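Sicherheitsbegehung Übungslager Clunddale
Prüfliste mit Bemerkungen, Teil Infrastruktur, Fahrzeuge und Feldbetrieb

Stand: 5. März 2025
Geltungsbereich: Unterkunftsblöcke Hutier und Fleury, Fahrzeughalle, Betriebsstoffstelle, Sanitätsbereich, Zufahrten
Nicht Teil dieser Liste: Munitionsbereich (eigene Prüfliste), Schießbahnen
Bewertung: i. O. / Mangel gering / Mangel erheblich / nicht geprüft

Vorherige Begehung: Januar, vor der Belegung durch das erste Übungskontingent. Offene Punkte daraus sind mit (V) gekennzeichnet.

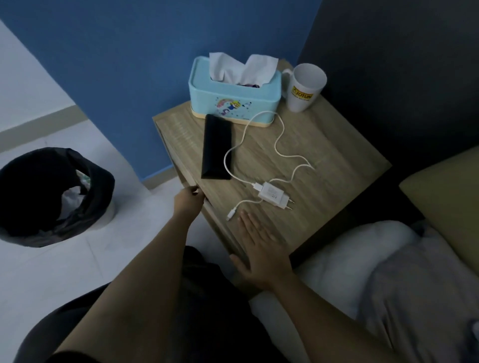
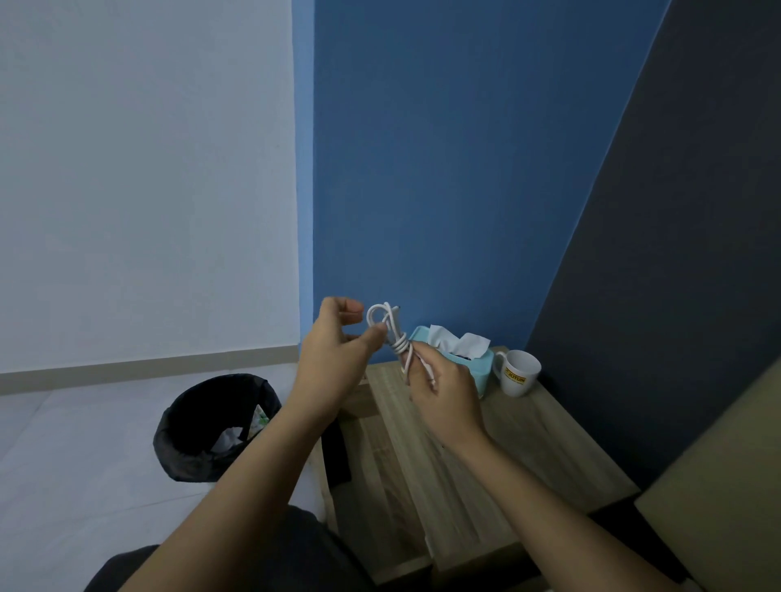

1. Unterkunftsblöcke Hutier und Fleury

1.1 Flucht- und Rettungswege frei, Türen in Fluchtrichtung ohne Hilfsmittel zu öffnen
Ergebnis: Mangel gering
Bemerkung: Hutier ohne Befund. In Fleury standen im Erdgeschoss Transportkisten auf dem Flur, die Restbreite lag unter dem Sollwert. Kisten während der Begehung umgesetzt. Der Flur ist in der Belegungsanweisung als Abstellfläche zu streichen.

1.2 Flucht- und Rettungspläne ausgehängt, aktuell, lesbar
Ergebnis: Mangel gering (V)
Bemerkung: Der Plan im Obergeschoss Fleury zeigt noch den alten Sammelplatz. Der Austausch war bereits im Januar gefordert. Der neue Plan liegt gedruckt vor, Rahmen fehlt.

1.3 Rauchwarnmelder vorhanden, Funktionsprobe
Ergebnis: i. O.
Bemerkung: 47 Melder geprüft, alle mit Alarm. Prüfaufkleber nachgetragen.

1.4 Feuerlöscher an vorgesehener Stelle, Prüffrist gültig, Plombe unversehrt
Ergebnis: i. O.
Bemerkung: keine.

1.5 Ortsveränderliche elektrische Geräte mit gültiger Prüfplakette
Ergebnis: Mangel gering
Bemerkung: Dienstlich gelieferte Geräte vollständig geprüft. Für privat eingebrachte Geräte — Ladegeräte, Wasserkocher, Heizlüfter — liegt keine Liste vor. Wasserkocher und Heizlüfter sind auf den Stuben nicht zugelassen. Ladegeräte sind zugelassen, sofern Gehäuse und Leitung unbeschädigt sind.

1.6 Mehrfachsteckdosen nicht hintereinandergeschaltet
Ergebnis: Mangel erheblich
Bemerkung: 2 Reihenschaltungen in Hutier, sofort getrennt. Zusätzlicher Steckdosenbedarf ist beim Gebäudedienst anzumelden und fest zu installieren.

1.7 Möblierung standsicher, keine vorstehenden Beschläge, Spinde gegen Kippen gesichert
Ergebnis: i. O.
Bemerkung: Spinde nach der letzten Umstellung wieder verschraubt. Stichprobe in beiden Blöcken.

1.8 Alarmierung in allen Räumen hörbar
Ergebnis: Mangel gering
Bemerkung: Im Trockenraum Hutier wird das Signal bei laufender Lüftung überdeckt. Zusätzlicher optischer Signalgeber beantragt.

2. Fahrzeughalle und abgestellte Fahrzeuge

2.1 Unterlegkeile gesetzt, Feststellbremse angezogen, Zündung gesichert
Ergebnis: i. O.

2.2 Verkehrswege in der Halle markiert und frei
Ergebnis: Mangel gering
Bemerkung: Markierung im Bereich der Waschplatte abgefahren. Nachmarkierung bei trockener Witterung.

2.3 Gurtsysteme in geschützten Fahrzeugen vollständig, Schlösser rasten ein
Ergebnis: Mangel erheblich
Bemerkung: In einem Transportfahrzeug löst das Gurtschloss am hinteren linken Sitzplatz unter Zug. Der Platz ist gesperrt, Sperrvermerk im Fahrzeugbegleitheft eingetragen. Freigabe nur durch das Instandsetzungspersonal. Ein Absetzen des Vermerks durch den Kraftfahrer ist unzulässig.

2.4 Ladung und Ausrüstung im Mannschaftsraum verzurrt
Ergebnis: Mangel gering
Bemerkung: Lose Wasserkanister und ein Werkzeugsatz unter der Sitzbank. Bei Ansprengung oder Überschlag werden ungesicherte Teile zur Verletzungsursache. Der Punkt ist in die Abfahrtkontrolle aufzunehmen und vom Fahrzeugführer abzuzeichnen.

2.5 Notausstiege und Luken von innen gängig
Ergebnis: i. O.
Bemerkung: An jedem Fahrzeug einmal vollständig geöffnet und verriegelt. Eine Luke schwergängig, Scharnier gefettet, danach ohne Befund.

2.6 Bordlöschanlage, Druckanzeige im zulässigen Bereich
Ergebnis: i. O.

2.7 Verbandmittel im Fahrzeug vollständig, Tourniquets griffbereit und nicht in Folie verpackt
Ergebnis: Mangel gering
Bemerkung: Tourniquets teilweise noch original verschweißt. Vor Ausgabe auszupacken und einsatzbereit vorzufalten. Übungsmaterial ist farblich zu kennzeichnen und getrennt zu lagern. Gebrauchte Übungs-Tourniquets dürfen nicht in den Einsatzbestand zurück.

3. Betriebsstoffstelle

3.1 Lagermenge innerhalb der Genehmigung
Ergebnis: i. O.
Bemerkung: Genehmigt sind 4.000 Liter Diesel. Peilung und Bestandsbuch stimmen überein.

3.2 Auffangwanne dicht, frei von Wasser und Fremdkörpern
Ergebnis: Mangel gering
Bemerkung: Regenwasser in der Wanne. Entnahme nur über Abscheider, Nachweis im Betriebstagebuch. Ein Ablassen auf das Gelände ist untersagt.

3.3 Erdungsleitung vorhanden, Klemme unbeschädigt
Ergebnis: i. O.

3.4 Rauchverbot und Verbot von Mobiltelefonen ausgeschildert
Ergebnis: i. O.
Bemerkung: Das Schild an der Nordseite ist verblasst, aber lesbar.

3.5 Bindemittel und Schaufel bereitgestellt
Ergebnis: Mangel gering
Bemerkung: Bindemittel vorhanden, Schaufel fehlte.

4. Sanitätsbereich

4.1 Zufahrt für Krankenkraftwagen jederzeit frei
Ergebnis: i. O.

4.2 Verfalldaten geprüft, Kühlkette dokumentiert
Ergebnis: i. O.
Bemerkung: Temperaturaufzeichnung lückenlos seit der letzten Begehung. Der Ersatzlogger war nicht kalibriert und wurde eingezogen.

4.3 Hubschrauberlandeplatz frei von losem Material, Windrichtungsanzeiger vorhanden
Ergebnis: Mangel erheblich (V)
Bemerkung: Abdeckplanen und Schalungsreste am Rand des Platzes. Der Rückbau durch die Baufirma Brilla war bis zur Belegung zugesagt und ist nicht erfolgt. Bis zur Räumung gilt der Ausweichplatz. Die Koordinaten des Ausweichplatzes müssen in allen Meldevordrucken stehen — in der Gefechtsstelle lagen noch alte Vordrucke aus.

4.4 Meldekette Verwundetentransport ausgehängt und geübt
Ergebnis: i. O.
Bemerkung: Aushang am Funkplatz und im Wachgebäude. Rufnamen stimmen mit dem gültigen Fernmeldeplan überein.

5. Zufahrten und Wachbereich

5.1 Schranke, Fahrbahnverengung und Ausweichfläche in Ordnung
Ergebnis: i. O.

5.2 Beleuchtung der Kontrollspur, Blendfreiheit für das Wachpersonal
Ergebnis: Mangel gering
Bemerkung: Der linke Strahler leuchtet in Richtung Wachgebäude. Neu auszurichten, Kontrolle bei Dunkelheit.

5.3 Entladeecke vorhanden, Kugelfang intakt, Anweisung ausgehängt
Ergebnis: i. O.
Bemerkung: Sandfüllung nachverdichtet. Aufsicht beim Entladen ist namentlich im Wachbuch einzutragen.

5.4 Splitterschutz am Postenstand vollständig, keine Setzungen
Ergebnis: Mangel gering
Bemerkung: Untere Lage der Sandsäcke an der Straßenseite durch Nässe beschädigt. Austausch lagenweise, der Stand bleibt währenddessen unbesetzt und der Postenbereich wird vom Wachgebäude aus überwacht.

5.5 Verhalten bei Auffinden verdächtiger Gegenstände bekannt
Ergebnis: Mangel gering
Bemerkung: Die Befragung des Wachpersonals ergab unterschiedliche Angaben zum Absperrradius. Es gilt ausschließlich der Wert in der Wachanweisung. Gegenstand nicht berühren, nicht abdecken, in unmittelbarer Nähe nicht funken, Absperren, Melden, Kampfmittelabwehr anfordern. Nachbelehrung vor der nächsten Wachübernahme mit Unterschrift.

6. Dokumentation

6.1 Belehrungsnachweise vollständig
Ergebnis: Mangel gering
Bemerkung: Nachweise liegen für 347 Angehörige des Kontingents vor. Nachgeführte Kräfte sind am Anreisetag zu belehren, der Nachweis geht an die Sicherheitsfachkraft.

6.2 Unfallmeldungen seit der letzten Begehung ausgewertet
Ergebnis: i. O.
Bemerkung: Überwiegend Sturz- und Stolperereignisse auf der Treppe zur Fahrzeughalle. Die Kantenprofile sind inzwischen erneuert.

6.3 Gefährdungsbeurteilung Feldbetrieb fortgeschrieben
Ergebnis: nicht geprüft
Bemerkung: Dokument zum Zeitpunkt der Begehung in der Zeichnung. Vorlage bei der Nachprüfung.

7. Fristen und Nachprüfung

Mangel erheblich: Abstellen vor weiterer Nutzung. Betrifft 2.3 und 4.3. Punkt 1.6 ist durch Trennung erledigt und wird stichprobenartig nachgeprüft.
Mangel gering: Abstellen bis zum nächsten Kontingentwechsel, Vollzugsmeldung schriftlich an die Lagerleitung.
Mit (V) gekennzeichnete Punkte werden der Standortleitung gesondert gemeldet. Eine weitere Fristverlängerung ist dort zu beantragen, die Lagerleitung kann sie nicht selbst gewähren.

Verteiler: Lagerleitung, Sicherheitsfachkraft, Brandschutzbeauftragter, Instandsetzung, Sanitätsbereich, Wachhabender (Auszug Abschnitt 5).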